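Food Preparation II - Course Handout
Unit 8: Cooking Dried Beans and Lentils 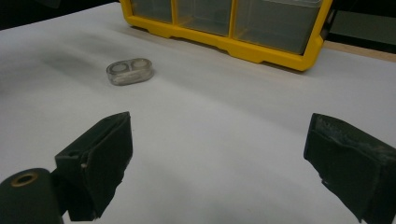
Tamara Stasiv asked after the last session whether salt in the soaking water keeps the skins from softening, as her older cookbooks claim. It does not. Salted soaking water gives softer skins and fewer split beans. The older advice probably confuses salt with acid, which does slow softening (see section 3).

1. Sorting and soaking

Spread the dry beans on a tray and remove stones, shriveled beans and broken halves. Rinse in cold water.

Standard soak: cover with cold water by at least 2 inches, add one tablespoon of table salt per two quarts, and leave for 8 to 12 hours. Above normal room temperature, soak in the refrigerator. Beans left too long in a warm kitchen begin to ferment; foam and a sour smell are the usual signs, and the batch is thrown out.

Quick soak: bring beans and water to a boil, hold for two minutes, cover, and stand off the heat for one hour. Texture is less even than with the long soak.

Lentils and split peas are not soaked.

2. Cooking

Drain, rinse, and cover with fresh water. Bring to a full boil.

Red kidney beans contain a lectin that causes severe stomach upset when undercooked. Soak at least five hours, discard the water, and boil hard in fresh water for 30 minutes before lowering the heat. A slow cooker does not get hot enough to do this step, so the boil has to be done on the stove first. Cannellini beans are treated the same way.

After the boil, reduce to a bare simmer. A rolling boil for the whole period breaks the skins and clouds the liquid. Keep the beans covered with liquid and top up with hot water as needed.

Approximate simmering times, soaked unless noted:

Black beans: 60 to 90 minutes
Chickpeas: 90 to 120 minutes
Navy beans: 60 to 90 minutes
Brown lentils, unsoaked: 20 to 30 minutes
Red lentils, unsoaked: 10 to 15 minutes

Old stock takes longer - sometimes twice as long - and may never soften fully. Test five beans from different parts of the pot. All five should crush between finger and thumb.

3. Acid, hard water and baking soda

Tomatoes, vinegar, wine and lemon juice go in when the beans are already tender. Calcium in hard water has a similar firming effect. A quarter teaspoon of baking soda per pound of dry beans counters it; more than that leaves a soapy taste.

4. Cooling and storage

Divide into shallow containers, with enough liquid to cover, and refrigerate within two hours. Use within four days, or freeze.

For next session: read Unit 9 (grain salads) and bring your soaking log.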